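Notebook, Sterby bench, second floor
12/14/24
Written by Danilo Lumbao, read also by Orvokki and Musyoka

Padlocks again. Flevska wants the returned locks sorted and checked by the two arms before March, and today I worked only on the handover, left gripper to right gripper.

Settings as I left them: grip force 52 on both sides, speed 200. With 206 the left arm stopped two times with a force error, so I went back. I did not find the cause. Please do not change the left side before I have looked at the log.

Sirkka Heinonen came from the returns desk and stayed until lunch. She has done this check by hand for many years and I learned more from her than from the manual. She holds the body of the lock with two fingers and turns the shackle with the thumb, and she feels if it is stiff. We have no number for "stiff". I asked her to sort one tray into good and bad so that we can compare the torque values with her piles.

She also asked what her day will look like after March. I could only tell her what Tuulikki told me: the arms take the simple locks, the returns desk keeps the doubtful ones and all the customer letters. Sirkka said that the simple ones are when she rests her head. I had not thought about this. If every lock that comes to her is a difficult one, the day is heavier, even if the pile is smaller. I will bring it up with Tuulikki, and I think Sirkka should be in that meeting herself.

To do:
- torque log for Sirkka's two piles
- ask Tuominen for softer finger pads
- Musyoka: is the 2000 cycle test still needed?

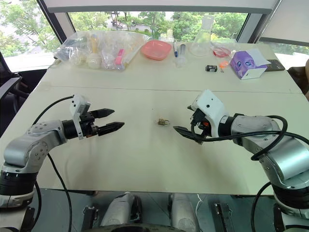
Brass-colored padlock on the table between the two grippers, left one open.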